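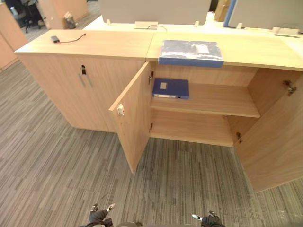 The long cupboard at work, right side open.

April 15, 2022

Spent most of the morning on the storage cupboard. I'd been putting it off since February, when we were told to get the paper down before the move to the other floor. The key for the left side was in my desk drawer all along, under the stapler refills.

Most of what I went through was old Brarkum invoices and the Plido catalogues, which go back years and which I can't imagine anyone opening again. I filled 3 bags for shredding and kept 2 binders. The blue file box stays. It has the lease papers and I don't want them going in with the general stuff, so it can have a shelf to itself for now.
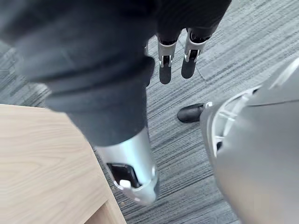

I'd like to keep the bottom part for printer paper. The boxes have been sitting beside the photocopier and everybody walks into them. I measured for them with the tape, and the opening is wide enough if they go in end first. I also priced a second cupboard from Biveo, in case we need one upstairs. They want $600 plus delivery, so I'll ask before doing anything about it.

The shredding people gave me a pickup number, 1532, and I've put it on a sticky note by my monitor. They couldn't give me a time.

Lunch was noodle soup from Phùng. Too much chili, but I finished it. My back is sore from bending down to the low shelf and my hands smelled of old cardboard until I got home. Left side of the cupboard tomorrow, if the phone leaves me alone. I need to remember to bring a marker and some blank labels.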